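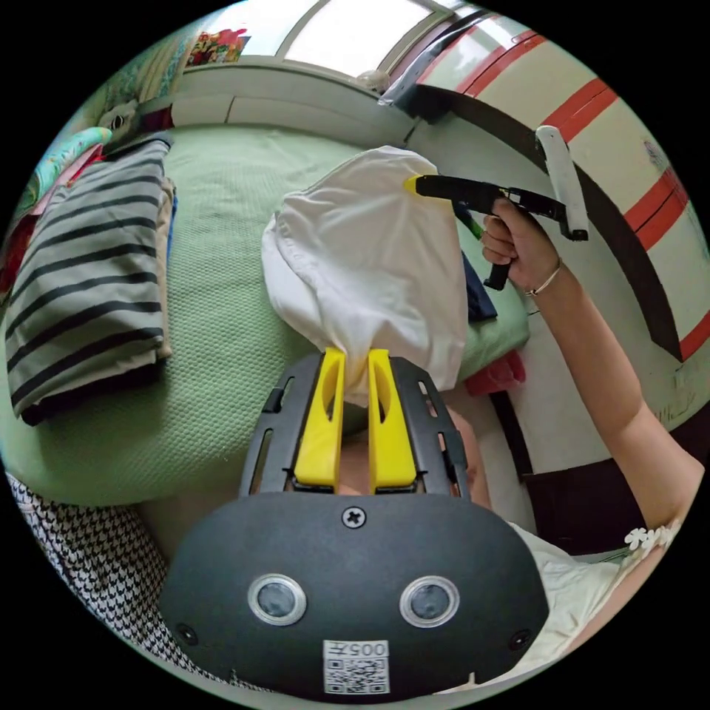
Allville, janvier

Bon, je m'étais promis de ne plus jamais parler de linge sur ce blog, et me revoilà. Il faut dire que l'hiver à Allville ça vous remplit un panier en deux jours, et que la seule surface assez grande pour tout étaler chez moi, c'est le lit. La table de la cuisine est trop petite, le canapé trop mou, et la planche à repasser grince tellement que je ne la sors plus que pour les mariages.

Donc je plie sur le lit. Le plaid vert clair reste dessus, bien tiré (enfin, tiré), les piles montent sur les côtés et je garde le milieu libre pour la pièce en cours. C'est ma seule règle et je la respecte à peu près une fois sur deux. Le reste du temps il y a un gilet qui traîne, un torchon qui n'a rien à faire là, et je finis par plier sur un coin grand comme un magazine.

Le blanc, je le prends toujours en premier. Le blanc froissé me déprime ! Une chemise à rayures froissée, on peut encore dire que c'est un genre, mais un truc blanc roulé en boule, on dirait que la maison entière a abandonné.

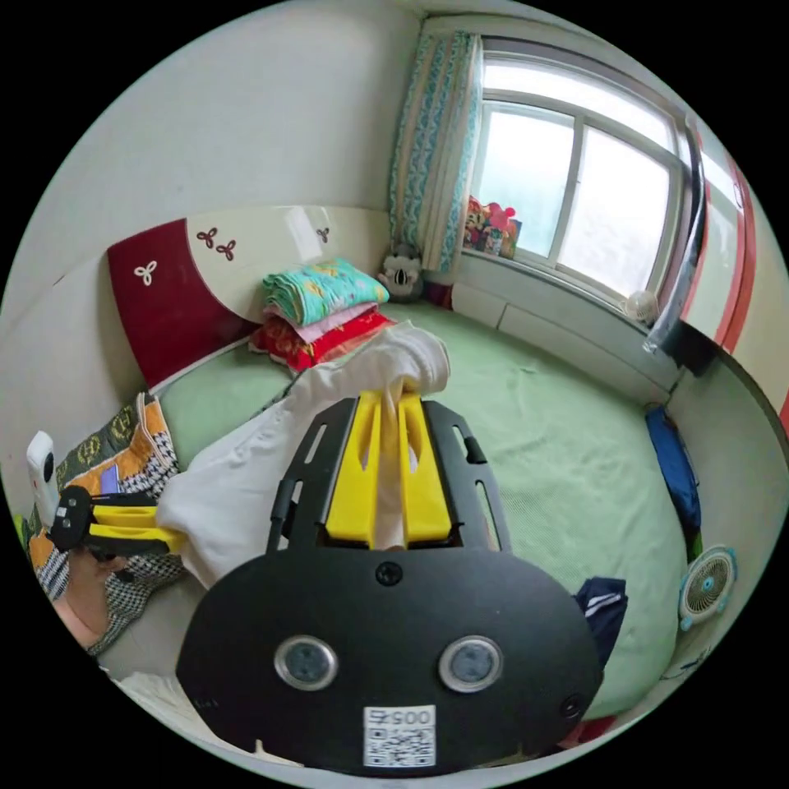
Du blanc sur le lit, et la pile de couvertures côté tête de lit.

Les couvertures, parlons-en. La turquoise à fleurs vient d'une braderie à Brestton, je l'ai payée trois fois rien et elle a survécu à deux déménagements. Je les replie toutes dans le même sens, sinon la pile penche et finit par terre pendant la nuit (oui, ça m'est arrivé, oui, j'ai crié). J'avais essayé de les ranger dans l'armoire l'année dernière. Résultat, je les ressortais tous les soirs, alors maintenant elles vivent à la tête du lit et tout le monde s'en porte mieux.

Pour défroisser sans fer, ma méthode n'a rien de savant. On attrape le tissu par deux bouts, on tire un bon coup, on secoue, on repose à plat et on lisse avec la main en partant du milieu.

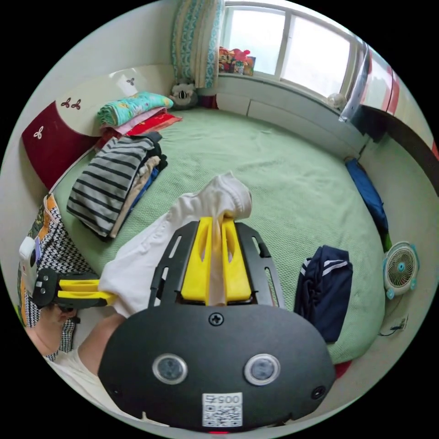
Ça marche très bien sur le coton, moyennement sur le lin, et pas du tout sur cette robe que j'ai achetée à Zamora en vacances et qui ressort de la machine avec la texture d'un vieux parchemin. Elle, je la suspends et je prie.

Pour les tee-shirts, j'ai tout essayé. Le rouleau façon sac à dos, le petit carré qui tient debout dans le tiroir, le pliage en trois secondes que tout le monde fait en vidéo et que je rate depuis des années. Je suis revenue à la version de ma jeunesse : à plat, col vers le haut, un côté rabattu sur le devant, puis l'autre, puis on plie en deux. Le col reste net et on voit tout de suite lequel on attrape le matin quand il fait encore noir.
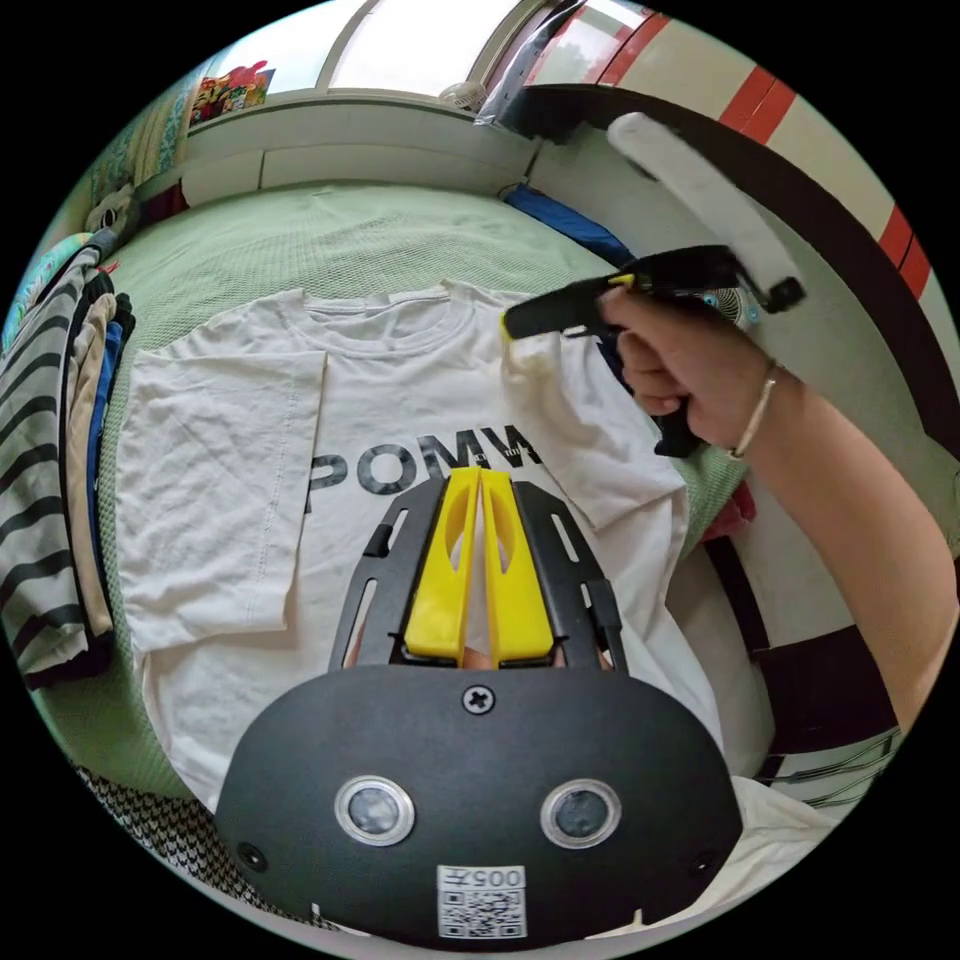

Premier côté rabattu.

Il m'en reste beaucoup trop, des tee-shirts. J'en ai donné un gros sac avant Noël et le tiroir ferme toujours aussi mal, je ne comprends pas. Si vous avez une astuce pour trier sans garder « celui-là au cas où je repeins la cuisine », je prends. J'en ai déjà quatre pour repeindre la cuisine, et la cuisine est jaune depuis que j'habite ici.

Compter 40 minutes pour une grosse lessive, en écoutant la radio. Je passe à 70 quand il y a les draps, à cause du drap-housse, que je continue à rouler en boule et à cacher sous les autres. La semaine prochaine je m'attaque au tiroir à chaussettes, avec une boîte à chaussures et beaucoup de café.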